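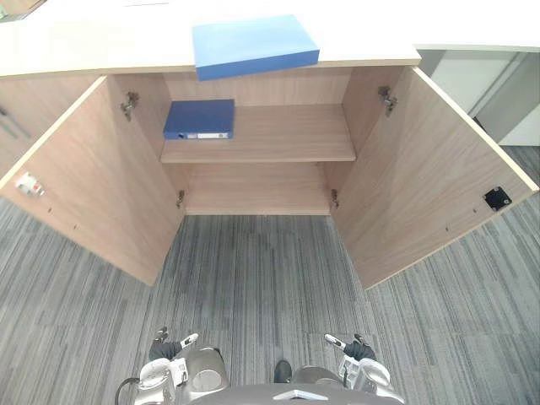
Courses > Family Studies > Student Projects > Final Reports

Game Night at the Borutetti House: My Project Report
Evdokia Mavromatis
April 12, 2018

So my project was to invent a family game, get real families to play it, and write down how it went. I picked this one over the budgeting project because I grew up in a house where Sunday evening meant charades whether you liked it or not, and I figured I had a head start. (I did not have much of a head start.)

The game is called Peletti, after the street my grandparents lived on. You need a stack of story cards, a timer and at least four people. One person draws a card and hums, yes, hums, the mood of the story while their partner acts it out without talking. Everybody else guesses. Each round is 90 seconds. I wrote 44 cards to start with, half of them Bible stories and half family stories that people fill in themselves, like "the worst vacation" or "how Grandma met Grandpa."

My first test was in October with my own family, and it was a mess! My brother hummed the same tune for every single card. Noah's ark, the tune. David and Goliath, the tune. We laughed so hard that we quit after five rounds and ate the popcorn. I wrote "too silly?" in my notebook, and then my advisor, Iason Sarantis, wrote "is that a problem?" next to it, so I left the humming in.

After that I took it to three families from our congregation in Wodcombe. The Fragkou family has six kids, and the little ones can't read yet, so their mom whispered the cards to them. That worked fine for the Bible stories. It was harder with the family ones, since a four-year-old doesn't remember the worst vacation (she acted out a horse instead, and her dad gave her the point). The teenagers at the second house wanted teams and a scoreboard. At the third house the grandfather got "how Grandma met Grandpa," put the card down and just told us the story. It took over 90 seconds and we never went back to the game that night.

I gave everybody a short survey afterward. Most people liked the family cards best, which surprised me, because those were the ones I almost cut. The most common complaint was the timer. Kids under seven got upset when it went off, and one boy hid it under a couch cushion.

What I changed: little kids get two turns of the timer, you can swap a card once, and scoring is optional. I also threw out nine cards that got blank looks every time. Sorry, Habakkuk.

If I kept going I'd like to try it with cousins or roommates, people who share some stories but not all of them. I'd also print the cards on thicker paper. Mine were pretty chewed up by the end, and two of them are still at the Fragkous' somewhere.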